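The Table Gets Cleared First
Caring for a pale wood tabletop that has to do every job in the house
19 July 2026

Most advice about wood tables is written for dining rooms that get used at Thanksgiving. The tables in this article are used for breakfast, bills, homework, sewing, bike parts, seed trays and dinner, often on the same day. They are pale, they show everything, and people keep buying them anyway.

I have owned one for 12 years. It came from Gajewski, a furniture shop two towns over that has since moved into a smaller building and mostly does repairs. The top was sold as light wood with an oil finish, and the salesman told me to oil it twice a year. I oiled it twice in the first year and then forgot about it until a ring from a flowerpot turned up near one end. That ring is still there. You have to know where to look.

Over the past month I went back to Gajewski, talked to the people at the finishing supplier Stoverar, and tried out several products and habits on my own table and on a few offcuts. What follows is what I would tell a neighbor who had just carried a pale table into the house.

Know what is on it

Before you clean or fix anything, find out what finish the wood has. The label is usually gone and the receipt rarely says. A drop of water will tell you most of what you need. Put it on a spot that doesn't matter, such as the underside of an overhang or a corner that faces the wall, and leave it for ten minutes. On a sealed top, lacquer or polyurethane, the water sits there and wipes off with no mark. On an oiled or waxed top in good shape it beads, then flattens a little. On a dry oiled top it soaks in and leaves a darker spot that fades as it dries.

If it soaks in, the table needs oil before it needs anything else. Cleaning a dry top with a wet cloth raises the grain, and you will feel it the next morning when you run your hand across.

Sealed tops are easier to live with and harder to repair. A scratch in lacquer is a scratch in the coating, and touching it up so it disappears takes practice. A scratch in an oiled top can be sanded and oiled in that one place, and within a few weeks it blends in.

Clearing and wiping

The best thing I did for my table cost nothing. Once a day everything comes off it. The fruit bowl, the mail, the charger cords, all of it goes onto a chair or the counter, and the whole top gets wiped from one end to the other. Wiping around things is how pale wood ends up with outlines. The area under a bowl that never moves stays lighter or goes darker than the rest, depending on the wood and on how much sun reaches it, and after a couple of seasons you are stuck with the bowl.

Use a cotton cloth, wrung out until it no longer drips. Wipe with the grain. Follow with a dry cloth. For daily wiping, plain water is enough. For grease, add a small squirt of dish soap to a bowl of warm water, wipe, wipe again with clean water, and dry.

Grain direction sounds fussy until you see what happens without it. Grit caught in a cloth leaves fine scratches. Scratches that run with the grain get lost in it, and scratches that cross it catch the light from the window. Look closely before you start, too, because grain does not always run straight down the length of a table. Where boards are joined, or where the figure of the wood swings, the lines can lean one way on the left and stand more upright on the right. Follow what you see.

Things to keep off it: vinegar, bleach, anything with ammonia, melamine sponges and the green side of the dish sponge. Melamine sponges are a fine abrasive and will dull a lacquered top in one cleaning. I tried one on an oiled offcut and it left a whitish patch that needed sanding.

Lint

Anyone who sews or does crafts at a pale table will know about lint. It settles in open grain, sticks to fresh oil, and rides in on anything with a rough or fuzzy face. Felt pads, rubber mats and cork trivets all start to fray at the edges sooner or later, and then they shed.

A dry microfiber cloth picks up most of it. So does a soft brush of the kind sold for hats or suits. Do this before the damp wipe. Wet lint rolls into little strings and works its way into any crack it finds.

Check the pads under lamps and planters while you're at it. When the edge of a pad goes ragged, replace it. A pad that has collected grit will scratch the table as well as bare metal would, and more slowly, so you don't catch it in time.

Tools on the table

I do small repairs at mine, and I know plenty of other people do the same. A pale top takes dents easily if the wood is soft, and black rubber and dark metal can both leave marks on it. The marks from rubber are the annoying ones. Some are on the surface and come away with a little mineral spirits on a rag. Others are in the finish, and those stay.

For work of any kind I now put down a piece of wool felt cut to 32 inches, which covers the end of the table where I sit. It rolls up and lives behind the door. A folded bath towel does nearly as well. What does not do well is newspaper, which I used for years. It slides, it tears, and if it gets damp the ink can transfer.

Stoverar sells a roll-out work mat with a smooth back. I used one for two weeks and liked it, with the reservation that it has to be aired out first. Mine smelled strongly for three days, and the instructions warn against leaving it flat on fresh oil. Leave any newly oiled top bare for at least a week before you cover it with anything that doesn't breathe.

Rings, dents and other damage

White rings are moisture caught in the finish. On lacquer, try a hair dryer on low, held a hand's width away and kept moving. On wax, rub with a soft cloth and a dab of fresh wax. Either one may take several tries over several days.

Dark rings are in the wood. On an oiled top you can sand them out if they are shallow. On a sealed top you would have to go through the finish first, and that is a job for someone with a shop.

Small dents in solid wood can often be raised with steam. Lay a damp cloth over the dent and touch it with the tip of a warm iron for a few seconds at a time. Let it dry fully, then sand lightly and oil. I raised two dents out of three this way on an offcut. The third had broken fibers and stayed as it was. Do not try steam on veneer. The heat can loosen the glue.

Ink is luck. Ballpoint sometimes lifts with rubbing alcohol on a cotton swab, and sometimes it spreads. Test it where it won't show. Alcohol also softens some lacquers and all shellac.

Oiling, step by step

Pick a dry day and plan to be without the table until the next morning.

Clear it completely and wipe it down. Let it dry for a few hours, longer in humid weather.

Sand by hand with 220 grit paper, with the grain, using light pressure. Go over the entire top even if only one area looks bad. Sanding in spots leaves spots.

Vacuum, then wipe with a barely damp cloth and wait until it is dry.

Put on a thin coat of oil with a lint-free rag. Thin means thin. I used Pumum hardwax oil in the clear, and a 27-ounce can did my table with most of the can left over. A clear oil will still warm up pale wood a little. If you want it to stay as pale as it was when bare, look for one with some white pigment in it.

Wait the time printed on the can, then wipe off everything that hasn't soaked in. Leftover oil turns sticky and holds dust for weeks. Buff with a clean rag.

Lay the rags out flat outdoors to dry, one layer thick, away from the house. Oily rags that are balled up in a trash can are able to heat up and catch fire without any spark. Please take this part seriously.

A second coat is worth it on a dry top. I put mine on the next day and had the table back in use, carefully, the day after that.

Sun

Pale wood changes color in sunlight. Some kinds turn yellow, some go toward gray, and the finish yellows on its own schedule. A sheer curtain slows it down. Turning the table end for end every July, when I oil it, has kept mine even enough. If your table has a leaf, leave it in for part of the year, or it will come out of the closet a different color from the rest.

What it costs

My full kit came to $104: the oil, sandpaper in two grits, a pack of rags, the felt and a new brush. Most of that will last several years. Gajewski quoted up to four times as much to strip and refinish a top the size of mine, pickup not included, and said the wait in summer is long.

Cheaper still is buying used. Cikside, the salvage yard on the river road, usually has a few old tops leaned up against the back wall, sold without legs. Bring a tape measure and a flashlight. Look across the surface at a low angle for cupping, check both ends for splits, and do the water drop test on the underside before you pay.
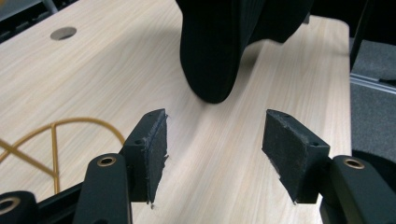 Light wood with fine, pale beige grain.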